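Ruddock House Community Rooms
Opening-Up Safety Checklist, with Comments
Completed by: Siham Srour
Walked with: Hadi Semaan
Date: Jun 8, 2021

Dear all, the list itself is the same one we used last time, but I have written a good deal more underneath each line because so many of you asked what I meant by "see note." Please read it with a cup of something. Items are marked OK, FIX or WATCH. A FIX needs doing before the rooms are rented out again, and a WATCH can wait for the next walk-through, though I would rather it didn't wait forever.

1. FRONT STEPS AND RAIL

Rail firm at both ends: OK
Step edges visible: FIX
Comment: The white paint on the step edges has worn down to almost nothing in the middle, where everybody walks, and it's perfectly lovely at the sides, where no one does. Hadi has half a can left from the Astano side of the building and says it will stretch. Two coats, please, and leave the rope across until the second one is hard. The rail is as solid as I have ever known it.

2. EXITS

Main door opens fully from inside without a key: OK
Back door opens fully from inside without a key: FIX
Exit signs lit: OK
Comment: The back door does open, but you have to lean on it, and I am not a small woman. A child or somebody with a bad shoulder would be stuck. Hadi thinks the frame has swelled over the wet spring and wants to plane the bottom corner. The stack of folding chairs in the back hall has crept out again past the tape on the floor. I moved six of them myself and then ran out of patience, so whoever has the hall next, please finish the job!

3. SMOKE ALARMS AND EXTINGUISHERS

Alarms sound when tested: OK
Extinguisher gauges in the green: OK
Extinguisher by the kitchen door hung on its bracket: FIX
Comment: It was on the floor behind the door, holding the door open. I know it is handy for that. We have a rubber wedge now, in the top drawer under the notice board, and I have bought a spare for when that one walks off.

4. POWER AND EQUIPMENT

Cords free of cuts and scorch marks: WATCH
No power strip plugged into another: FIX
Sockets firm to the wall: OK
Comment: The strip-into-a-strip was behind the piano, feeding a lamp and the old Jirel fan heater. I have unplugged the heater and put a tag on it, and I'd be grateful if it stayed unplugged until Hadi has opened it up. It pulls a great deal of power and the plug has browned on one side. When you check equipment, look hardest at the place where the lead goes in, as that is where they nearly always fail first.

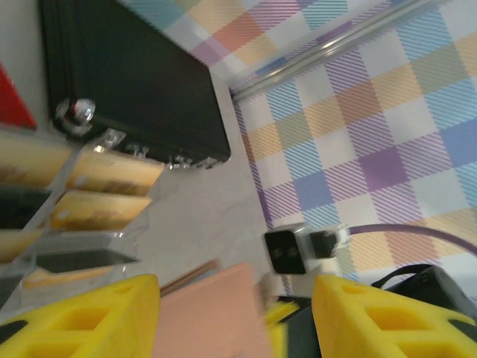
Item 4: black unit, metal connectors along one edge.

5. HOT WATER

Temperature at restroom taps: OK
Temperature at kitchen tap: FIX
Comment: I measured 65 at the kitchen tap on the Celsius side of the thermometer, and I would like to see it nearer 50 at the spout. The restroom taps have their own mixing valves and are very comfortable. A plumber from Banlow is coming later in June to fit the same valve under the kitchen sink. Until then the "Very Hot Water" card stays up, and it goes back up if it falls down, please, with real tape this time.

6. KITCHEN SURFACES AND FLOOR

Floor mat lies flat: FIX
Counters clean and sound: OK
Knives stored in the block: OK
Comment: The mat by the stove has curled at one corner, and I caught my toe on it while telling Hadi to look out for it. A new one is cheap and I have asked for it. For counters, I'd like everyone to learn the difference between a mark that matters and one that doesn't. White marble like this, with its thin veins running mostly on the diagonal, will pick up fine scratches, and those by themselves I pass. What I look for is a chip or an open crack, so run a clean fingertip across any line you aren't sure of. A vein feels like nothing at all, and a crack will catch your nail. No vinegar or lemon cleaners on it, whatever your grandmother did.
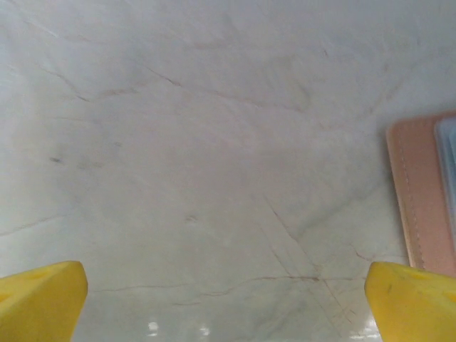 7. FIRST AID BOX

Box in place and labeled: OK
Contents in date: FIX
Comment: The eyewash is out of date and the small bandages are down to the odd shapes. Some of the contents look as though they came in around the year 2000, and I have thrown those out with a certain fondness. Refill is on order. If you use the last of anything, write it on the card inside the lid.

NEXT WALK-THROUGH

Hadi has the FIX list and the keys. I'll come back and sign off each line once I have seen it with my own eyes, starting with the back door.

S. Srour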